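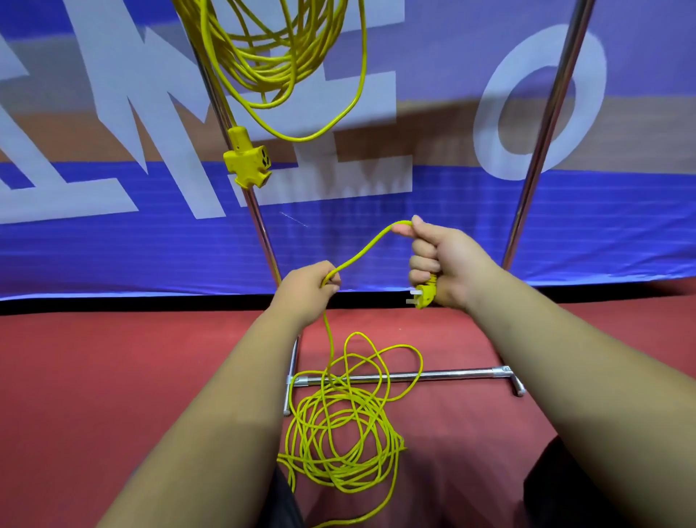 Rilten Local Forum > News and Media > Gazette dropping its court reporting

hedgerow_pete
Has anyone else had the letter from the Gazette? It came with my March renewal. They are stopping the weekly court page and the full council reports, and the paper goes from 48 pages to 32. The price stays the same. The letter says readers can find "a wider range of regional stories" on the Duna site, meaning the same six stories every other Duna paper gets.

I've taken it since 1987 and I'm inclined to cancel. Before I do, is there anything else that covers the magistrates' court here?

Marlpit
No, there isn't. The radio station will do a big trial at the Crown Court but they don't sit in on the magistrates. The Gazette was the only one that sent a person.

I'd keep the subscription for now. If the numbers drop again Duna will close it, and then you won't get planning notices either.

hedgerow_pete
Planning notices are on the council website.

Marlpit
They are, if you know which street to search for. I found out about the bypass slip road from page 9.

Brittany Bergeron
I worked on the subs' desk there until the Stöckli print works shut and the pages moved to the regional hub. The court page took one reporter a day and a half a week. It was well read, but no advertiser wanted to be next to it, so it always looked bad on the spreadsheet. Print sales were 3102 a week when I left and I would be surprised if they are that now.

Cancelling won't bring the page back. Writing to the editor might, because those letters get forwarded to head office. Say which page you bought the paper for.

old_tannery
I'm going to disagree with most of this. The court page was names and addresses of people fined for having no car insurance. My nephew was on it at 19 and it still comes up when you search for him. I don't call that journalism and I won't miss it.

Marlpit
Sorry to hear about your nephew, but courts are open to the public for a reason. If no reporter goes, we only hear what the police press office chooses to send out. The care home case started as three lines on that page.

old_tannery
One case in how many years? They could have covered the care home and left the driving offences out.

hedgerow_pete
Who decides which ones get left out, though? That's what I'd worry about. If it's everybody, at least it's fair. 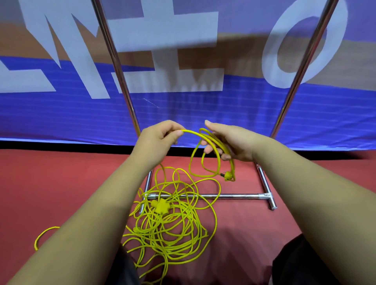
Fuad Workneh
The driving cases mostly don't go to open court any more anyway. They are dealt with on paper by a single magistrate, and the paper was copying them from the results list. So old_tannery has a point about those. What we lose is somebody in the room for the contested hearings. I have sat in the public seats at Rilten a few times this year and there was no press on any of them.

Brittany Bergeron
Agreed, the list was the cheap part. The contested hearings took the time, as half of them get adjourned and the reporter comes back with nothing.

saltmarsh
Has anyone looked at Fura? It's the email newsletter that started up last autumn. Two people run it, one of them ex-Gazette. They have 434 paying subscribers and say they need nearly double that to take on a part-time reporter. They do council meetings already, and properly, with who voted for what.

hedgerow_pete
I hadn't heard of it. Is there a paper version? My wife won't read anything on a phone.

saltmarsh
No paper version, but the library prints it and keeps it by the returns desk.

Marlpit
For anyone who does want to write in, this is what I've sent or am about to send:

1. A letter to the Gazette editor, by post. Keep it under a page and give your subscriber number.

2. An email to Duna customer relations asking for the reply in writing. Mine took a fortnight.
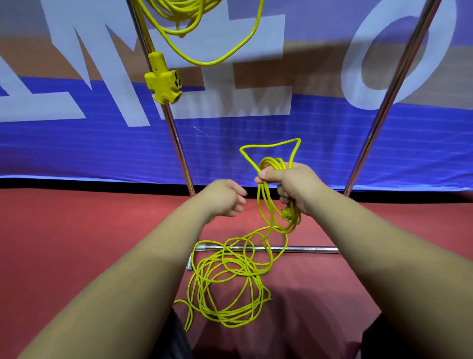 3. A note to your ward councillor asking whether council meetings will be recorded in full. At present the recording stops when they go to questions.

4. If you can spare a morning, ring the court office and ask for the day's list. You can sit in without giving a reason. Don't record anything and don't post about a case until you've read the rules on contempt.

old_tannery
Number 4 is asking for trouble. Somebody will put a youth's name on Facebook.

Fuad Workneh
Youth court is closed to the public, so they wouldn't get in. But I agree people should go carefully. A trained reporter knows about reporting restrictions and the rest of us don't.

hedgerow_pete
I've written the letter. I'll give it until the next renewal and try Fura in the meantime. There were 111 signatures on the petition in the butcher's this morning, if anyone is passing. He closes at half past four.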